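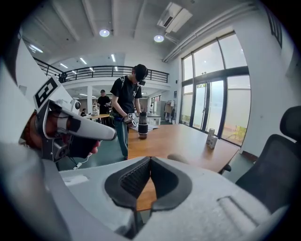
Der lange Tisch ziehe alles an, was keinen festen Platz habe, und am Abend wisse man nicht mehr, was davon noch gebraucht werde, lautete eine der Rückmeldungen aus dem Nutzerkreis der Halle Greenwood. Die Aussage deckt sich mit den Ablageprotokollen, die in diesem Abschnitt ausgewertet werden.

Abb. 3: Halle Greenwood, Erdgeschoss, Blick entlang des langen Tisches in Richtung Fensterseite; im Hintergrund links der runde Tisch und die Stütze, darüber die Galerie.

4.2 Ablageverhalten auf gemeinsam genutzten Tischflächen

Die Halle wird tagsüber ohne feste Platzzuordnung genutzt. Für die Auswertung wurden drei Ablagezonen unterschieden: der lange Holztisch (Zone A), der runde Tisch (Zone B) und der Bereich an der Rückwand mit dem grauen Schrank (Zone C). Die Galerie mit dem schwarzen Metallgeländer blieb unberücksichtigt, da für sie keine Protokolle vorliegen.

Erfasst wurde jeder Gegenstand, der länger als zwei Stunden ohne erkennbare Nutzung auf einer Fläche verblieb. Die Protokollierung erfolgte mit dem Erfassungsbogen Fastell, dessen Kategorien gegenüber der Vorstudie am Standort Rarninen unverändert übernommen wurden. Je Tag ergaben sich bis zu 282 Einträge, wobei Mehrfachnennungen desselben Gegenstands nach einem Zonenwechsel enthalten sind.

Zone A und Zone B unterscheiden sich deutlich in der Art der Belegung. Auf dem langen Tisch liegen die Gegenstände vereinzelt und mit größeren Abständen. In Abb. 3 stehen eine zylindrische Flasche neben einem weißen Blatt Papier nahe dem linken Tischende und zwei kleine weiße Schachteln dicht beieinander weiter rechts. Auf dem runden Tisch sind verschiedene Kleinteile abgelegt. Die Protokolle weisen für Zone B eine höhere Verweildauer aus; Gegenstände werden dort abgestellt und seltener umgesetzt.

Als Erklärung kommt zunächst die Geometrie in Betracht. Eine lange Tischfläche ist von beiden Längsseiten erreichbar und wird abschnittsweise beansprucht, sodass fremde Gegenstände früher stören und verschoben werden. Am runden Tisch fehlen solche Abschnitte. Die Lage im Raum dürfte den Effekt verstärken: Zone A verläuft zu den Fenstern hin, Zone B liegt im hinteren Bereich nahe der Stütze.

Die Zuordnung der Einträge zu Zone C ist mit Unsicherheit behaftet. Gegenstände auf dem Schrank und Gegenstände unmittelbar davor wurden nicht durchgängig getrennt erfasst. Für den Vergleich mit dem Ordnungsmodell nach Eker (Abschnitt 5) wird Zone C daher nur qualitativ herangezogen. Die Kategorie »Behältnis, klein« umfasst Schachteln und Dosen unabhängig vom Inhalt; Flaschen bilden eine eigene Kategorie.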